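# Chapter 7: Reading an Offer for Robot Disassembly

Sellers of automation like the word "any." Any product, any brand, any condition. A buyer who has stood next to a working cell for a morning learns to cross that word out and write in the names of the things the cell has been shown to handle. This chapter is about how to do that crossing out before the contract is signed.

Our main case is a kit sold by Cirnard under the name Zilik. It is offered to small electronics refurbishers who take in used office computers and want the useful parts out of them: memory, drives, processors, power supplies. The buyer gets an arm, a table, printed fixtures to hold the removed parts, and a year of software support. The sales sheet promises that the kit will "take apart any desktop." We will spend most of the chapter on that sentence.

The refurbisher in our case is Kalogeropoulos, a family firm that handles almost 1000 machines in a busy month. Its shop manager, Antigoni Chatzigeorgiou, agreed to a trial starting in March and kept a notebook through all of it. Her notes are blunt. The first page reads: "Who opens the case?" The answer was that a person did. The side panel came off by hand, the tower was laid down by hand, and the clock in Cirnard's report started after that.

There is nothing dishonest in starting the clock there, provided the report says so. This one said so in a footnote. Chatzigeorgiou timed the preparation herself and found it took 2 minutes per machine, longer when a screw was stripped. The report had no column for it.

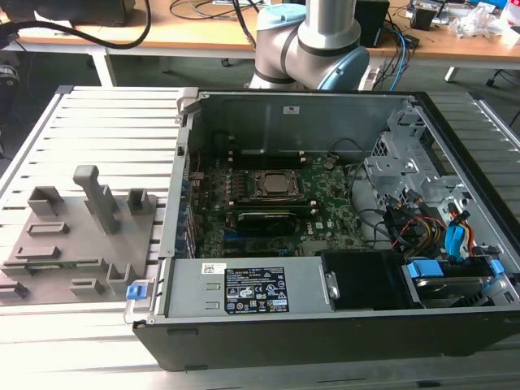
The second question in the notebook is about variety. Office computers bought in bulk tend to be alike, and a batch from a single source can make a weak system look strong. Cirnard had asked Kalogeropoulos for "a representative sample" and then turned down several of the machines offered, on the grounds that they were "outside the current profile." What remained was a set of 54 towers. Of these, 26 were finished without a person stepping in.

How should a buyer read a result like that? Cirnard's summary called it "an early figure on a rising curve." Maybe so. A curve needs more than one point, though, and the summary gave only one. It also counted a tower as finished when every part on the job list had left the case, whether or not the part could be sold afterward. A memory module pulled at an angle has left the case. So has a processor with a chipped corner. Chatzigeorgiou's firm earns its money on parts that work, and she wanted them tested before anyone used the word "finished." That request was added to the trial late and covered only the last few machines.

We should be fair to the kit. A job like this is hard. Latches, brackets, and clips have to be released in the right order, and cables get in the way of nearly everything. People do it well because their fingers tell them when a connector is about to let go. Any arm that can do part of the work day after day may be worth paying for. The trouble is the distance between "part of the work" and the sales sheet.

Pantelis Deligiannis, who reviewed the trial for the leasing company Turkedus, took a milder view than ours. He argued that a refurbisher could use the kit for the two or three easiest parts and leave the rest to staff. On that plan the price per machine looks better, and he may be right. His estimate assumes that the person at the next bench can do other work while the arm is running. In the notebook, that person is mostly standing by the stop button.

## 7.1 Where the Clock Starts

Before comparing any two offers, find out what each seller counts as the beginning and the end of one cycle. Write both down in plain words. "Starts when the case is open and clamped" is a good entry. "Starts at cycle start" tells you nothing, and you should send it back.

Then list every task a person performs outside those limits. Include loading, clearing the fixture, picking up dropped screws, and restarting the software. Give each task a time measured in your own shop, with your own staff, in the afternoon as well as the morning. Table 7.1 gives a blank form for this purpose.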